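Rules for a thing that picks up bottles

I have been handed another good practice document. It came as a PDF in May, it is 45 pages long, and its title has the word "framework" in it twice. The subject is how people should collect hand-held gripper demonstrations, meaning the sort where a person holds the gripper, does a chore with it, and the recording later gets used to teach a robot arm the same chore. I do this kind of work for part of my living, so I read all of it, including the annex on file naming.

My quarrel starts on page 5. "Demonstrations shall be performed in a representative environment." Fine. Representative of what? The document never gets around to saying. It does tell you to log the room temperature and the height of the table. It has a table for floor types. It says nothing at all about what happens when you leave the building, and that is where most of the trouble I have seen comes from.

Glass tabletops are a good test of any rulebook. They reflect the sky, they reflect the object, and they give the person reviewing the footage a second copy of everything to worry about. The Turnen checklist, which is older and shorter and which I still use, has one line on this: write down if the surface is shiny. The new framework wants a reflectance class from a lookup table. I have tried to use the lookup table. My patio furniture did not come with a reflectance class.

Then there is the object itself. Clear plastic is hard for cameras, everybody in this line of work knows it, and so the framework puts clear objects in an "extended" category that you may skip and still claim full compliance. I think that is backwards. People own a lot of clear bottles. A set of demonstrations that leaves them out and gets a green tick anyway is worth less to me than a messy one that has them in.

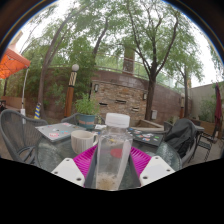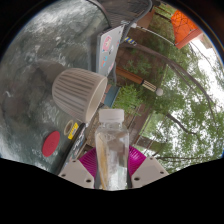 Clear bottle, white cap, magenta finger pads, and more laptop stickers than any standard allows for.

By the letter of section 3, that table would fail. Section 3 wants a "cleared working area" with nothing on it apart from the target object and whatever the task calls for. Laptops are out. So is a plant. There's an exemption form for background clutter, and you are meant to fill it in before the session, listing each item. I asked a friend at another outfit whether anyone there had ever filled one in. Long pause, then a no.

I do understand why the rule exists. If every recording has different junk in it, comparing two grippers gets hard, and if comparing grippers is what you are doing then by all means clear the table. A test bench should be boring. But the framework says on its first page that it is for data meant to train machines for homes and public places, and I have never been in a home with a cleared working area. Mine has mail on it right now.

Niltwood, who sell compliance software and so have every reason to love long forms, put out a comment asking for more required fields. Lockyer went the other way and asked for fewer. I side with Lockyer, with the caution that Lockyer would also like to drop the section on bystanders, and that's the one section I would keep word for word. If you record outside, in a place other people use, you put up a notice, you stop when someone asks you to, and you delete what they want deleted. It takes up half a page. It should have been page one.

The other number that bothers me is 3000. That is the minimum count of demonstrations for a set to be called "complete." There is no footnote. I went looking for where it came from and found it in an older Nadex draft, also without a footnote, and before that the trail goes cold. My own last set stopped at 1794 and was good enough for what we wanted. I could have padded it out with another twelve hundred grabs of the same bottle from the same side and been complete. I'd have been more tired and the set would have been no better.

What I would like to see is dull. Say what the object was. Say where you were, indoors or out, and what the light was doing. Keep the failed grabs and mark them as failed — the framework lets you throw them away, which I find hard to believe got past a reviewer. Check the finger pads before you start, and write down when you swap them. Put the bystander rules up front. I can get that on two sides of paper, and I have, and it is taped inside the lid of my gear case where I will see it.

The comment period closes on a Thursday, at 5 in the afternoon, in a time zone the document does not name. I have sent mine in. It's mostly about section 3 and the missing footnote, plus one cross remark on the reflectance table that I should probably have slept on. If you do this work and have opinions, send yours too, and please tell them what your table looks like.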